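Sirnden Toy Library: progress report to the Angelovski Community Fund
Reporting period: February to August 2023
Prepared by Oranuch Suksawat, coordinator

Summary

The toy library reopened in February in the former dental clinic on the Grarport road. We now have 185 member families, up from the number we started the period with, and we are open two mornings and one evening a week. Spending is within budget except for shelving, which is explained further down. The outreach run to Tondumum began two months later than planned.

Membership and borrowing

Members borrowed 3696 items over the period. Puzzles and ride-on toys went out most often, followed by train sets and dress-ups. Baby toys were slower than we expected and we have moved them closer to the front desk, where parents with prams can reach them without going past the sandpit stairs.

Most new families heard about us through the maternal health nurse or the primary school newsletter. The flyers we paid for in March brought in very few people and we won't be printing them again. Concession memberships make up a bit under half of the total. We had expected a third, so fee income is lower than forecast and we have adjusted the second half of the budget to match.

Late returns are still a problem. Text reminders started in May and helped for a while. We would prefer not to bring in fines, and for now families with something overdue can't borrow anything new until it comes back.

Collection and cleaning

The collection stands at about 2000 items. Donations came in faster than we could process them, and from June we stopped taking them at the desk and moved to one intake morning a month. Items are checked against the product recall list, cleaned, labelled and entered in the catalogue before they go on the shelf. Soft toys take the longest. They are machine washed in bags and need a full day on the rack in winter, and anything with a loose seam goes to the mending pile first.

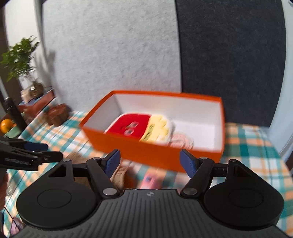 The catalogue is now complete for everything except the board games. Deividas Ots rebuilt it over autumn after the old spreadsheet lost its photos, and families can search it from home. Board games are slow going as every piece has to be counted against the box. We expect to finish them by the end of the year. Games with missing parts are kept for spares.

Tondumum outreach

The grant included a fortnightly visit to the hall at Tondumum for families who can't easily get into town. It was meant to start in April. The hall floor was being replaced and we could not get in until June. Attendance was poor at the first visit and has been steady since, with 10 families now signed up. They order from the catalogue in advance and we bring the items out in tubs. The van hire is costing what we budgeted. Fuel is costing more.

Parents there have asked for a later start so they can come after school pick-up. We will try this for a term.

Premises

The lease on the clinic runs for another two years with an option to renew. The landlord fixed the back gutter in July, and the storeroom has stayed dry. The accessible toilet works but the door is heavy, and a quote for a lighter one has been requested.

Shelving went over budget. The second-hand units we had planned to use were too deep for the front room and we bought new ones for that wall. The deep units have gone into the storeroom. The difference was covered by the money left over from printing and by part of the contingency line. The attached statement shows both transfers.

Staffing

Oranuch remains on three days a week. Deividas moved from one day to two in May, as set out in the variation you approved. The evening session needs two people on the desk and we are short of one. If we can't fill it by October we will swap the evening for a Saturday morning, and will write to you before making that change.

Next six months

We plan to finish cataloguing the board games, run the later session at Tondumum, and do a full stocktake over the summer closure. We would also like to discuss whether the unspent training money can be used for a first aid course, as the one listed in our application is no longer offered at Grarport.

Our next report is due at the end of the funding year.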